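Why I'd pay for the slow robot kit

I've had the Kotus hand grippers at home for a while now, on the subscription, and people keep asking me whether they're worth the money. My answer keeps changing, which I suppose is why I'm writing it down.

If you haven't come across Kotus, they rent out a pair of hand-held grippers with cameras on them. You hold one in each hand and do household jobs, and what the cameras record goes off to be used for teaching robots. In return you get a monthly credit and, eventually, first dibs on the home robot they say is coming. The deposit is £408 and you get it back if the kit comes home in one piece. There's a rival called the Poton, which costs £565 outright and is yours for good, and most of the reviews I've read say buy the Poton. I think they're wrong, or at least they're reviewing the wrong bit.

The reviewers all go on about hardware. The Poton closes faster, the Poton has a nicer case, the Poton charges in less time than it takes to have lunch. All true! I borrowed one from my friend Bijan Taheri for a weekend and it's a lovely thing to hold. But the app that comes with it gives you a list of jobs that I can only assume was written by someone who has never tidied up after a child. Put the cube in the tray. Move the cup to the coaster. After an hour of that I felt like a bored toddler, and I can't believe any robot is going to learn much about my house from it.

Kotus does it the other way round. You get a loose prompt ("tidy a bedroom", "sort out a table") and you're left to get on with it in your own mess. It's slower and far more annoying. Trying to fold anything fleecy with two pairs of stiff fingers is a proper humbling experience, and books are worse, because you've got to get one finger under the cover and the pages have other ideas. I dropped the same picture book so many times one evening that I put the kit down and went and made toast.

But that's the job, isn't it? Houses are full of floppy things. If I'm ever going to let a machine loose in a bedroom, I want it to have seen somebody struggle with a blanket. I don't much care how well it handles a cube.

Now for the grumbles, and I've got a few. The grips are too big for me. Ardalan Asadi, who runs the users' forum and has hands like dinner plates, swears they're perfect, and that tells you who they were designed around. My wrists start complaining after twenty minutes or so. The app logs you out if you so much as glance at another screen. And the credit is mean. It's knocked off the future robot, and there's no way to take it as cash, so if the robot never turns up you've basically done somebody's data work for nothing. I asked support about that in May and got a very cheerful reply that didn't answer the question.

Privacy is the other one. You can review each recording before it goes off, and delete it, which is good. You can't blur part of one and keep the rest, which is daft. My bedroom isn't a secret, but I'd still like to be able to hide the post on the dresser without binning a whole session. Yazdani, who make the cheaper single-handed version, have had blurring from the start, so it can obviously be done.

Ardalan's argument is that all this will sort itself out once there are more of us using it. Maybe. I've heard that about every gadget I've ever owned, including a Sindmont robot vacuum that still gets stuck under the same chair five years on. I'd rather they fixed the grips and the blurring now and charged me a bit more for it.

So would I tell you to get one? If you like gadgets for their own sake, get the Poton, you'll have more fun. If you've got kids, too many soft toys and a bit of patience, I'd go for Kotus, and I'd go in with two of you, one doing the job and one reading out the prompt, taking turns when your hands get tired. I've renewed until the spring. I'm still waiting for a smaller pair of grips, and I've told them I'll be back on the forum moaning until I get them. 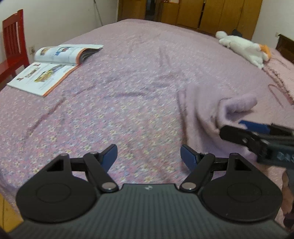
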